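The quote for the second arm came back in September and I have been grumpy ever since.

Some background for anyone new to this blog. I keep the equipment budget for a small shop that takes apart and rebuilds old desktop computers. We've been putting robot time on the jobs that hurt people's hands, and the pitch from Limsakul, who sell us most of our hardware, is always the same: buy the arm, the rest is small stuff. I have the spreadsheet, and the rest is not small stuff. On our last order the arm was one line, and below it were 10 more. Fingers, mounts, cables, the slatted table, a printed plate that had to be redone twice when the first parts didn't fit. The sales sheet from Gakex had a payback of 2 years. I got 5, and I was being nice about downtime.

What bugs me is how the numbers get made. Somebody times a person doing the job, somebody times the demo, and the difference goes in a cell labeled savings. Where do the hours go when you're setting up for a different case? Katik wanted to sell us a planning tool that would answer that. I asked for a trial on our own towers and got a brochure.

So before I sign anything I want to see the bench with real machines on it, cables and all, and I want the fixtures priced like they'll wear out.

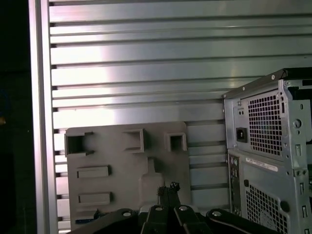
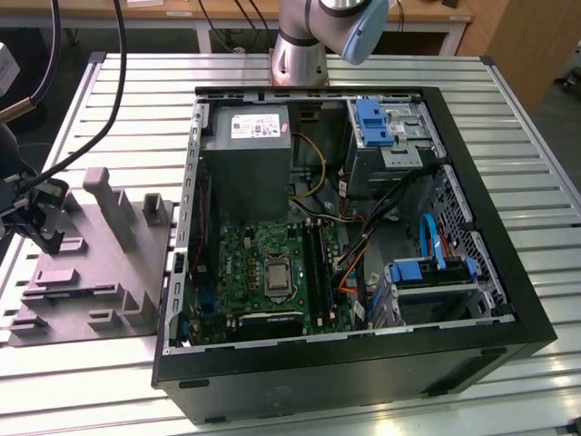
Computer towers on the bench, with a gripper and a gray holder in both.

My plan for next year, subject to being yelled at: no second arm until the first one has had 3 straight months of logged hours. Money for spare fingers comes out of the regular parts budget so it stops hiding under "misc." Jotach can quote on fixtures too, if only so Limsakul knows I'm looking. And the service contract gets read by me, out loud if needed, before it renews itself again.

I'm not against the things. I'd just like one vendor to send a quote with the cables in it. Limsakul's new one leaves out shipping, by the way. I wrote back this morning and asked.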